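# The bag of fruit on the kitchen table

Lamisi Akolgo buys her citrus in January and expects it to last. She runs the kitchen at Cunance, a small cookery school on the edge of a market town, and she has firm views on where an orange should be kept.

"People put them in a bowl because a bowl looks nice," she says. "Then they wonder why the bottom one has gone soft."

In her kitchen the bowl holds what will be eaten in the next day or so. The rest goes in the fridge drawer, in bags, and is checked every other morning. A lemon left out on the worktop dries quickly in a heated room, and its skin turns hard and difficult to grate. In the fridge it keeps for weeks.

Her students arrive with all sorts of habits. Some wash everything as soon as they get home and put it away damp, and that brings on mould. Others leave it all in the carrier bag by the back door. Akolgo asks them to do very little: take the fruit out, look at each piece, set aside anything bruised and put the rest back dry.

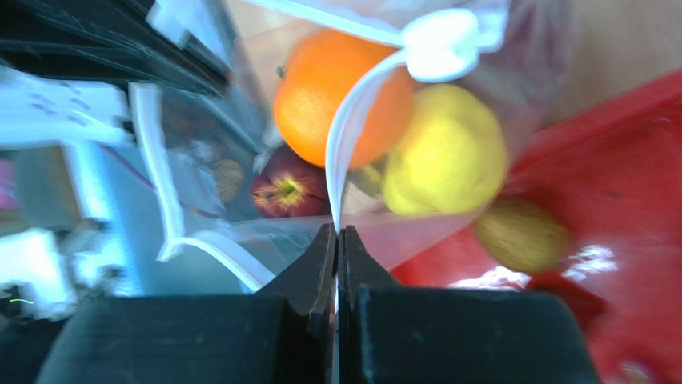
The bag itself matters more than most cooks suppose. A sealed one traps moisture, and one spoiled fruit will soon mark its neighbours. Akolgo likes a clear bag for the plain reason that she can see what is in it, and with an orange and a lemon sharing the same hazy plastic she can tell them apart without undoing anything. A white fastener at the top suits her well enough, provided it gets opened now and then. She leaves hers slightly ajar in the drawer and closes it properly only when the fruit is being carried somewhere.

Llinos Mostyn, who teaches preserving at the same school, is less patient with plastic. She keeps her lemons in a lidded glass jar and says they stay just as firm. The two of them have argued about it for years, and each has a drawer in the big fridge.

They do agree on using things up. Anything with a thin or wrinkled skin is squeezed the same day and the juice frozen in ice cube trays. Good peel is pared off first and dried on a rack. Mostyn puts 200 grams of sugar in a jar with the dried peel and leaves it for 2 weeks, then uses it for shortbread.

The bags are rinsed, turned inside out and pegged above the sink. Akolgo throws one away when it splits or when the fastener no longer grips. After that she has another look through the drawer, and whatever feels lightest goes into the bowl.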